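플라우드 자동화 지원사업 중간보고 (10월분)
과제명: Kudolon 조립라인 협동로봇 도입 및 작업자 직무전환
수신: Vileck 현장혁신기금 담당자님
작성: Duván Ríos (Flamwood 공장 생산기술)

마감 전에 급히 정리해서 보냅니다. 표는 정산서와 같이 따로 올리겠습니다.

1. 진행 상황
로봇팔 2대 입고 완료. 1호기는 스위치박스 공정 옆에 설치, 안전 점검까지 끝남. 2호기는 아직 포장 안 뜯음. 전기 증설 공사가 밀려서 그렇고, 업체에서는 다음 달 초면 된다고 합니다. 이 부분은 일정표 수정 요청드립니다.
1호기는 오전에만 돌리고 있습니다. 오후는 기존대로 수작업. 작업자들이 양쪽을 다 해보고 비교할 수 있게 하자는 게 반장 의견이었고, 그대로 갔습니다.

2. 현장 인력
대상 인원 18명. 감원 없음, 계약 조건 변경 없음. 신청서에 쓴 그대로입니다.
바뀐 건 일의 내용입니다. 레버 반복 작동 검사를 하던 자리가 제일 먼저 바뀌었습니다. 손목 통증 호소가 제일 많던 자리. 지금 오전에는 그 자리 작업자가 로봇 옆에서 불량 판정과 지그 교체를 맡습니다. 손목은 편해졌다고들 하는데 서 있는 시간이 길어져 허리 얘기가 새로 나옵니다. 높이 조절 의자 신청해 둠.
야간조는 불만이 좀 있습니다. 교육이 주간에만 잡혀서 퇴근 후에 남아야 했음. 이건 저희 쪽 계획이 잘못된 거라 11월 교육은 야간조 시작 시간에 맞춰 다시 짭니다. 초과시간 수당은 지급했습니다.
Orlando Cabrera 반장이 면담을 돌렸고 내용은 첨부 2에 있습니다. 익명 처리했으니 외부 공유는 하지 말아주세요. 자주 나온 질문은 "2호기까지 들어오면 우리 조는 어디로 가냐"였습니다. 답은 아직 다 못 드렸습니다. 조 편성안은 노사 협의 중.

3. 교육
교육 4회 진행. 앞의 두 번은 안전, 비상정지, 출입 구역. 나머지는 동작 순서 짜기 실습이고 시뮬레이션으로 했습니다. 실기를 세우지 않아도 되니 라인에 영향이 없고, 틀려도 부담이 없다고 반응이 좋았습니다. 화면 글씨가 작다는 의견이 있어서 모니터는 큰 걸로 바꿧습니다.
실습 과제는 검은색 로봇팔과 그리퍼, 레버 달린 파란 박스, 로봇팔 받침 바로 앞에 놓인 회색 쐐기 블록을 작업대에 올려놓고 접근 경로를 잡는 것입니다. 블록 위치를 바꿔가면서 반복. 경력 긴 분들이 오히려 빨리 잡습니다. 손이 어디서 걸리는지 이미 아니까요. 이분들을 조별 교육 담당으로 세우려고 하고, 직무수당 신설을 본사에 올린 상태입니다.

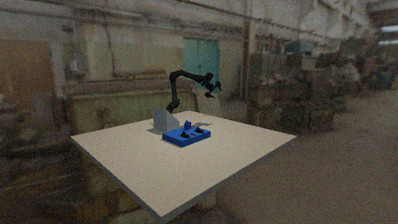

수당이 승인되면 내년 예산의 인건비 항목이 조금 움직입니다. 기금에서 추가로 요청드릴 건 아니고 자부담으로 처리 예정. 다만 항목 변경 승인은 필요할 것 같은데 서식이 어떤 건지 알려주시면 바로 내겠습니다.

4. 문제점
- 그리퍼 손가락 마모가 예상보다 빠름. 예비품 주문함, 납기 답 못 받음
- 로봇이 멈추면 재가동 권한이 생산기술팀에만 있어서 작업자가 기다림. 권한을 반장까지 내리는 안을 검토중
- 오전 생산량은 아직 수작업보다 낮음. 지그 교체 시간이 큼. 숫자는 월말 집계 후 제출
- 작업 표준서가 옛날 버전이랑 섞여 있음. 현장에서 헷갈린다고 함. Nina 과장이 정리 중이고 이번 달 안에 끝냅니다

5. 예산
집행률은 계획보다 낮습니다. 2호기 설치비가 안 나간 탓. 교육비는 수당 때문에 항목을 조금 넘겼고 사유서 첨부 3에 넣었습니다. 나머지 항목은 변동 없음.

6. 다음 달 할 일
2호기 전기 공사, 설치, 안전 점검
야간조 교육
조 편성안 협의 마무리 (늦어질 수 있음)
허리 통증 관련 작업대 높이 조사, 산업보건 쪽에 방문 요청해 놨습니다

현장 방문은 오전 10시 이후면 1호기 가동하는 걸 보실 수 있습니다. 오시기 전에 연락만 주세요, 출입증을 미리 만들어야 합니다. 첨부 1 일정표는 수정본으로 다시 보내겠습니다. 지난번에 보낸 건 옛날 파일이었네요 죄송합니다.

Duván Ríos 드림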